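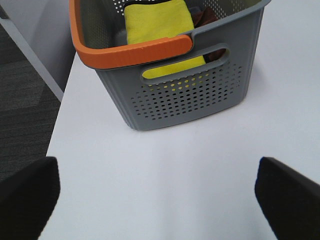 Una cesta, tres telas y mucha paciencia: charla con Keegan Pomare

Cuando llego al taller de Brovville, Keegan Pomare está doblando. Me saluda con la barbilla, termina el pliegue y solo entonces me da la mano. «Perdona, si lo suelto a la mitad tengo que empezar otra vez», dice, y se ríe. Lleva años enseñando a ordenar la ropa de casa y todavía dobla con unas ganas contagiosas, como quien acaba de descubrir un truco y necesita contárselo a alguien.

Hemos quedado para hablar de su cuaderno de orden doméstico, Katene, pero la conversación se va enseguida a las cestas. Sobre la mesa blanca hay una gris, de plástico, con agujeritos redondos y una banda naranja en el borde. Dentro asoma una tela amarilla muy viva, con otra marrón oscuro a la derecha y algo de un gris casi blanco a la izquierda.

«Yo empiezo siempre por la cesta, nunca por la ropa», explica. «La gente dobla primero un montón enorme, una torre preciosa, y luego mira alrededor buscando dónde meterla. ¡Y no cabe! Entonces aprieta, y adiós pliegues. Elige el recipiente, mide con la mano hasta dónde llega el borde y dobla para esa altura.»

Le pregunto por qué insiste tanto en colocar las telas de pie. Se le ilumina la cara; es evidente que esperaba la pregunta.

«¡Porque las ves! Si las apilas, la de abajo deja de existir. En mi casa había un mantel que estuvo dos inviernos desaparecido debajo de otros manteles. De pie es como una estantería de libros, pasas el dedo y sacas la que quieres. Y las demás se quedan en su sitio, o casi.» Lo del casi lo dice bajando la voz. Reconoce que las telas finas se vencen hacia un lado en cuanto quitas a la vecina, y que la única solución que le convence es apoyarlas en la pared del fondo, con las más firmes primero.

Su método de doblado no tiene misterio. Extiende la tela, la alisa con el antebrazo y la dobla a lo largo hasta dejar una tira algo más estrecha que la cesta. Después la pliega desde un extremo, sin enrollar. Enrollar no le gusta nada. «Para un viaje, vale. En casa, el rollo se abre por la noche, te lo juro, lo dejas perfecto y por la mañana es una serpiente.»

De las cestas perforadas habla con verdadero entusiasmo. Aprendió a valorarlas en Londalis, donde vivía en un piso interior con un armario que olía a cerrado. «Pasé toda la ropa de las cajas a cestas con agujeros y noté el cambio. También ayudó abrir la ventana, claro, no voy a darle todo el mérito al plástico.» Le gusta además que el color se adivine desde fuera. En la cesta de la mesa, la tela amarilla se ve por la ranura del asa y salpica de amarillo unos cuantos agujeros. «Mira eso, ni etiqueta necesita. Amarillo, ahí está.»

¿Y las etiquetas, entonces? «Las uso poquísimo. Etiqueté una despensa entera una vez y a las tres semanas los garbanzos vivían en el bote del arroz. Con la ropa de casa me fío del color y de la costumbre.» Cuenta que reparte por tonos cuando hay niños, y por habitaciones cuando la familia es grande. Mezclar colores dentro de la misma cesta le parece bien siempre que se distingan de un vistazo; dos marrones parecidos, en cambio, acaban en confusión segura.

El asa merece párrafo aparte, porque Keegan se lo dedicó también en la conversación. Defiende que una cesta sin un buen agarre se queda donde la dejaste el primer día, y que así no hay orden que dure. «Tienes que poder cogerla con ganas, llevártela a la cama o a la mesa, vaciarla, repasarla y devolverla. Una ranura ovalada, ancha, donde quepan los dedos sin pellizcarse - eso es gloria.» Del borde naranja dice que le alegra el día, y no busca más argumentos.

Hablamos también de la mesa. Para ordenar prefiere trabajar sobre una superficie clara y lisa, a la altura de la cadera, y no en el suelo ni en el sofá. Sobre blanco se ven las pelusas, las manchas y los hilos sueltos, y es entonces cuando decide qué se queda y qué se convierte en trapo. «En el sofá te sientas, y si te sientas ya no doblas. Me ha pasado mil veces.»

El cuaderno nació justo de esas tardes. La primera tirada fue de 1.000 ejemplares, impresos con ayuda de Erar, una pequeña papelería amiga, y Keegan recuerda haber cargado las cajas por la escalera con más ilusión que fuerzas. Tiene páginas en blanco para dibujar los propios armarios, algo que los lectores le agradecen mucho. «Me mandan dibujos, ¡unos dibujos maravillosos! Cajones torcidos, flechas, un gato dormido en la balda de las toallas. Los guardo todos.»

Para diciembre prepara un cuaderno nuevo, dedicado solo a la cocina y a los paños, que según Keegan son los grandes olvidados. Le pido un consejo para quien quiera empezar esta misma tarde y no tenga más que media hora.

«Una cesta. Una sola. La vacías encima de la mesa, doblas lo que hay y lo metes de pie. El armario entero no se toca, prohibido abrirlo. Y si al día siguiente te apetece otra, pues otra.»

Al despedirnos me pregunta cómo guardo yo los manteles. Le digo la verdad, apilados, y se echa las manos a la cabeza. Me voy con un paño que me ha hecho doblar dos veces, hasta que se sostuvo de pie.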